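Packing Mixed Stationery into Reused Cardboard Boxes

Student Project Report
Introduction to Packaging, Stokusport Technical College
Submitted May 26, 2020

Summary

The college supply room sends small parcels of paper goods to its branch classrooms. The parcels go out in used cardboard boxes, and the contents are seldom the same twice. This project looked at the order in which mixed items should be packed so that flat paper goods arrive without bent corners and the person unpacking can find things quickly. We compared three packing orders and wrote a one-page guide for the supply room.

1. Background

Most packing advice is written for one product in one box. The supply room has a different problem. A single order can include rolls of paper, loose cards, small boxed goods, notepads and a packing slip. The rolls are round and move when the box is tilted. The cards are light and bend easily. The boxed goods have hard corners that mark anything soft next to them.

Before the project started, each person in the supply room packed in their own way. Complaints from the branch classrooms were mostly about bent cards and missing packing slips. In several cases the slip was in the box but had slid under a flap and was thrown out with it.

2. Materials

All boxes were brown corrugated cardboard that had already been used at least once. We bought no new boxes. The supply room saves them from its own deliveries, and the largest share comes from Randora, the office goods wholesaler. We picked boxes with sound corners and flaps that still folded.

The budget for the project was 50 dollars, spent on tape, a kitchen scale and a pad of blank labels. Card stock was taken from a carton of 3000 sheets left over from last year. The tape was Cilteck brown paper tape, chosen so that the boxes could go to recycling without being stripped.

3. Method

We packed each test order in one of three ways.

Order A, heavy first. The heaviest item goes on the bottom and everything else is stacked on it in order of weight.

Order B, flat first. Cards and notepads lie on the bottom, with rolls and boxed goods on top.

Order C, upright. Rolls are laid on their sides along one side of the box. Boxed goods and notepads lean against the opposite side. Cards are stood on edge in the space left between the two groups, and the packing slip goes in by the cards.

After packing, each box was closed, taped, carried down to the loading door and back, turned once onto each side and opened again. We wrote down the state of the cards, whether the rolls had moved, and where the slip ended up. The heaviest parcel came to 345 ounces on the scale and was left out of the results, as it was over the limit for the internal mail cart.

The upright order takes some care at the card step. A tall card has to be held by its two side edges while it goes in. If it is held by the top it folds.
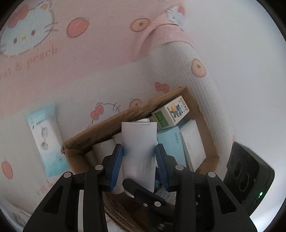

Figure 1. A tall white card standing upright in the box, with paper rolls on the left and boxed goods and a spiral-bound item on the right.

Short cards gave no trouble at this step. Tall ones sometimes came up above the rim, and the flaps then pressed on them. For those orders we changed to a deeper box. Trimming the cards was suggested at one point but the classrooms need them at full size.

4. Results

Order A was the fastest to pack. The person packing did not have to think about shape, only weight. It was also the worst for the cards. They ended up near the top, where they slid around and caught under the flaps.

Order B kept the cards flat, but the hard goods above them left dents. Pressure marks from box corners were the most common damage in this group. It was also the slowest to unpack, as everything had to come out before the cards could be reached.

Order C had the fewest damaged cards. The rolls did not travel far once the other items were leaning across from them. The slip stayed near the middle and was seen right away in most boxes. The weak point was half-full boxes. With too few items there was nothing to hold the cards up, and they fell over when the box was turned. Crumpled scrap paper in the gap fixed this.

5. Problems During the Work

The reused boxes were not all the same size, so two orders packed the same way could have very different amounts of empty space. We sorted the boxes into small, medium and large halfway through, and the notes from before that point are less useful.

We also lost time on a packing list template from the Bạch inventory program, which printed slips too wide for the small boxes. Changing the margins solved it.

6. Recommendations

The supply room should use Order C for any parcel that includes cards, and Order A for parcels of hard goods only. Order B should be dropped. Boxes should be sorted by size as they are saved. The packing slip should go in before the flaps are folded, where it can be seen from above.

The one-page guide cost little to make, and 360 copies have been printed for the branch classrooms and the supply room. A second check of the complaints is planned for October.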